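Second-Division Clubs Should Pay for Water Before They Pay for Strikers

The league's new licensing rules run to 24 pages. Eleven of them deal with stadium signage, and one paragraph deals with player welfare during matches. It requires each home club to provide "adequate refreshment" to both teams and the officials. The term is not defined anywhere in the document.

I covered Surnuditz for most of last season. Their ground has one tap near the dressing rooms, and its pressure drops once the kitchen opens. In July the club played three home matches with a 2 p.m. kickoff. Paid attendance at the last of them was 953, and the visiting side, Vomasero, finished with nine fit players.
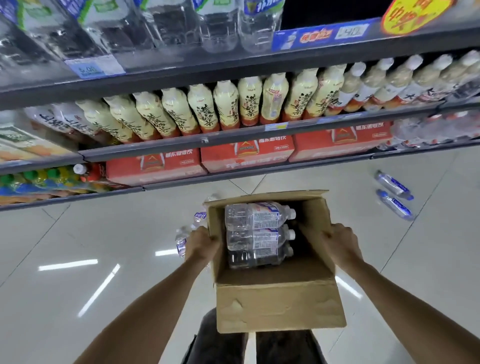
Supply at this level is a matter of habit. The away club assumes the home club has ordered enough, and the home club orders what it ordered last year. When the order falls short, someone is sent to the nearest store. A cardboard box with three bottles of water lying in the bottom, in an aisle lined with drinks, is a fair picture of how the job gets done. It works for a training session. For a squad of 18, plus staff, plus four officials, it does not.

Nghĩa Tô, who managed Vomasero until the spring, put the matter to the league in writing. He asked for a fixed volume per player, a named person at each club responsible for it, and a check by the fourth official before kickoff. The reply said the present wording gave clubs flexibility.
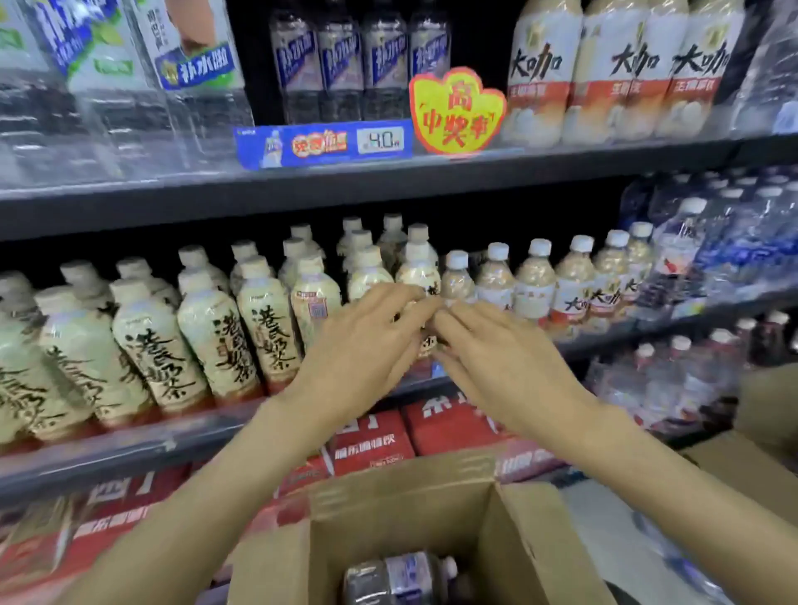 Flexibility has a cost, and it falls on the players. Necati Kılıçarslan left the field with cramps in both legs at Godgate and missed the next two matches. His club paid his wages for both. Those wages would have covered drinks for the whole squad until the end of the season.

The objection from smaller clubs is money. Khang Tạ, the Godgate secretary, told me his match-day budget has no room for another fixed item. The same budget paid for 308 printed seat covers in the main stand, as the signage rules demand. A league that can specify the width of a sponsor board can specify liters per player.

The wording comes up for review before the new season. Clubs have until the end of the month to send in comments, and Surnuditz has not yet sent any.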